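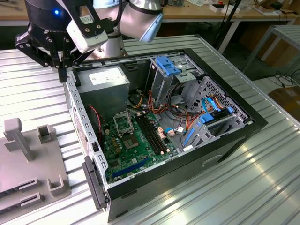

*Open tower case on the worktable*

We moved our contracts and scanned invoices into Plimura in February, after years of shared folders with names like "final_FINAL_use this." I manage records for a small parts distributor, and I love this thing!

Search is the best part. It reads the text inside scanned PDFs, so when Chelsea Ellwood in accounts wants an old supplier agreement, she types a phrase she half remembers and up it comes. Version history is just as good (you can compare two drafts side by side, and the changes are easy to follow even in long contracts).

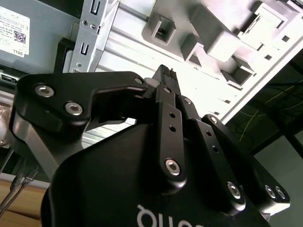
Importing went better than I'd feared. We started with a batch of around 2000 files and only 61 needed their tags fixed by hand, mostly old Naylor invoices with the date written sideways. Approval workflows took me longer. The editor is drag and drop, but the rules for who can skip a step are buried 3 menus deep, and I had to ask support where to find them.

The phone app is still basic: you can view and approve, and that's it. I'd love to see proper upload from there next.

Four and a half stars from me, and we've already renewed.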